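**Sultana away, anyone else worried about the midfield?**

**mbastos75** wrote:

Evening all, Margarida Bastos here (yes, still in the same seat, still bringing too many sandwiches). I've been going back and forth on this since the Wendik game, and I think we ought to start Curnetti on the left. He looked so much more settled once he came on, and the whole team seemed to breathe out a little!

**northbank51** wrote:

Lovely kid, but I can't agree, Margarida. He gave us 20 good minutes against tired legs. Starting him away from home is another thing, and Skalix has earned that shirt since February.

**mbastos75** wrote:
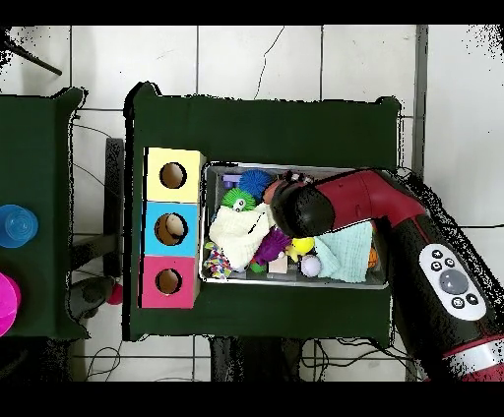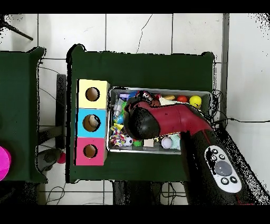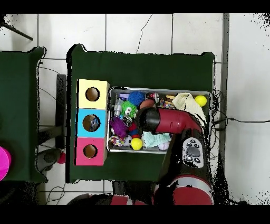

Skalix has earned plenty, and I'd never say otherwise, but he drifts inside every single time and our left back ends up all alone out there. By the second half at Wendik our shape had gone the way of that tray of toys, with the rope in one corner and the balls wherever they liked, and I do think Curnetti would hold his width and give us some order back.

**corner_flag_joe** wrote:

Why not play both? Skalix in the middle, Curnetti wide, and let somebody else have a rest. We've got a bench, so let's use it.

**northbank51** wrote:

Because then you lose a tackler, Joe, and Sultana will run straight through us in front of 1,000 of their own people. I'd keep it tight and bring the boy on late.

**mbastos75** wrote:

Well, I'll be cheering whoever he picks, you both know that. Joe, is there still room in your car?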